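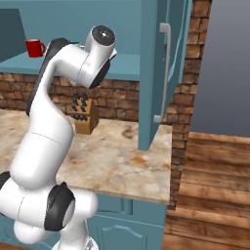

Ileana Coman wandte beim ersten Durchlesen des Entwurfs ein, ein Arm aus der Gemeinschaftswerkstatt werde sich in einer echten Küche ganz anders verhalten als in der Simulation, und man solle das bitte schreiben, bevor von Ergebnissen die Rede sei. Diesem Wunsch kommen wir gerne nach, auch wenn der Abschnitt dadurch etwas ausführlicher gerät als geplant.

Abbildung 1: Simulierte Küchenecke mit weißem Gelenkarm, roter Tasse auf dem offenen Regal und Messerblock auf der Arbeitsplatte.

3.2 Von der Werkbank in die simulierte Küche

Der Aufbau, den wir Lutitby nennen, entstand über den Winter an den Freitagabenden in der Werkstatt Rescombe, auf einer Werkbank, die wir uns mit einer Drechselgruppe und einem sehr geduldigen Fahrradschrauber teilen durften. Für die Halterung und die Verkabelung brauchten wir 11 Abende, mehr als uns lieb war, und einen guten Teil davon verschlang die Zugentlastung am Handgelenk. Parallel dazu pflegte Sebastian Dobre das Simulationsmodell, in dem wir jede Bewegung erst einmal ausprobierten, ehe der Arm auf der Werkbank sie nachfahren durfte.

Die Küche in Abbildung 1 ist absichtlich eng gewählt, denn so eng geht es in vielen Wohnungen eben zu. Das obere Armglied kommt dem Regal und der Tasse recht nahe, und auch zum Messerblock bleibt beim Schwenken nicht in jeder Haltung genügend Platz. Wir haben deshalb 221 Bahnen berechnet und bei jeder den kleinsten Abstand zu Regal, Arbeitsplatte und Hochschrank mitgeschrieben. In neun Fällen brach die Planung ab, acht davon mit stark angewinkeltem Ellbogen (die Rohdaten liegen im Anhang, für alle, die es wie wir ganz genau wissen möchten).

Was nun den Einwand vom Anfang betrifft: Unser Modell kennt weder das Spiel in den Gelenken noch das Nachgeben der Tischplatte, an der wir den Arm festgeklemmt haben. Beides lässt sich am eigenen Aufbau mit einer Messuhr ordentlich erfassen, und wir raten allen Nachbauenden herzlich dazu, sich dafür einen ruhigen Abend zu nehmen. Die gemessenen Werte gehen als Sicherheitszuschlag in die Bahnplanung ein, deren Einstellungen Abschnitt 3.3 beschreibt.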